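Friday, September 14, 2018

**Minutes — Clothing Exchange Working Group, Tradandale Community House**

Present: six members. Two members sent apologies.

**1. Last minutes.** Accepted with one correction: the boxes from Sukberg came by van and not by train.

**2. Summer collection.** The group received 752 pieces from the two collection points, Bataineh Street and the Tatevport school. Most of it is in good condition. The school asked that we return their 20 plastic crates before the end of the month. One member will bring them back with her own car.

**3. Sorting of clothes.** There was a long discussion about the heaps. Several members find that clothes stay too long in a pile, and then they must be folded a second time. It was proposed to take from a heap only one piece at a time, lay it flat on the table, and fold it before the next one is taken.

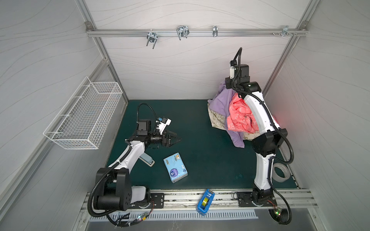 It was also asked if a heap should be kept in the back corner or in the middle of the table. The majority prefers the corner, so the middle stays free for folding — the member who works on the short table does not agree, and she may continue in her own way. Decided with five votes for and one against.

**4. Torn items.** 57 pieces need repair. Buttons and simple seams will be done at our sewing evening. What cannot be repaired goes to rags.

**5. Winter exchange.** It will be held in December, in the big hall. The price of a table stays at 20 for outside sellers. The date is still open, because the hall has not answered our letter.

**6. Other matters.** The key of the storage room is missing again. Please look in your coat pockets.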